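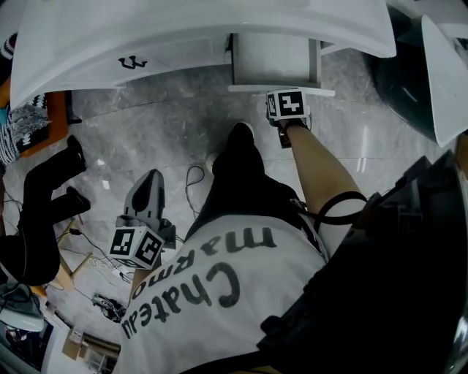

White desk, drawer task. Right gripper at the front edge of the open drawer, left one held low by the waist.

21 Jun 2022

Writing this up while it is still fresh, mostly for Margit Boros, who takes over the Kutik set when I move to the Lukumay bench in September. We closed the session with 222 takes against a target of 300, and I'm happier with that than it sounds, as only 5 had to be thrown out on the spot. Drawers accounted for 155 of the total. The rest are from the sink.

The drawer takes went better once we agreed to let the hand rest a moment before pulling. The first batch all started mid-motion and the Vorkus trimmer had no idea where to cut them - my fault, I had left that line off the instruction card. Please keep the pause in, even when it feels silly by the fortieth go. And do watch the cables on the floor when you step back from the desk!

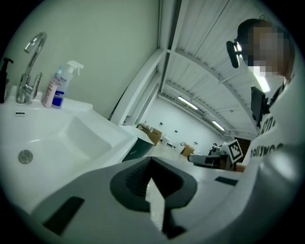

I would also like more variety in how people come at the basin. Nearly all our approaches are from the same side, and the last Gellex model we trained got very fond of exactly one angle, so let's not do that to ourselves again. Mix up left hand first and right hand first, and move the bottles along the ledge every so often.

Still to do: rename the second batch, recheck the clock offset between left and right grippers, ask about more storage.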